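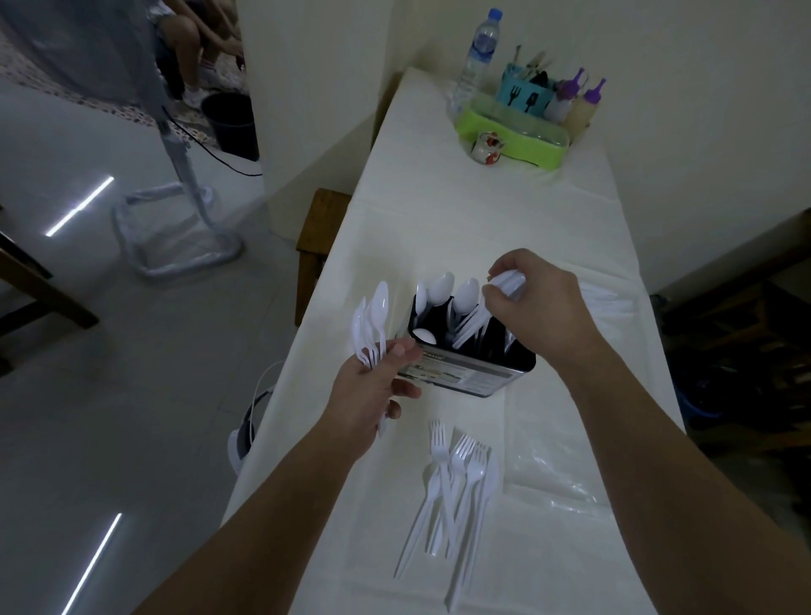 Page last modified: 8th February

Figure 2. Sorting of plastic forks and spoons into a caddy.

4.2 Plugin updates on small sites

We studied how owners of small blogs react when a new version of the Evness plugin is released. In total 30 sites took part, all hosted on Skirngate. Most of the owners had switched off the automatic update and did it by hand, often some weeks later. In five cases the theme stopped to show the side menu after the update, and the owner went back to the old version. Kröger and Ichikawa report a similar behavior for the Cerkdale editor, but their sites were larger. We did not measure the loading time, as the cache settings were too different between the sites. A second round of questions was sent in September and is treated in Section 6.

Filed under: Content Management, Updates

Related items
Backup habits of Pasaribu users
Theme conflicts after an update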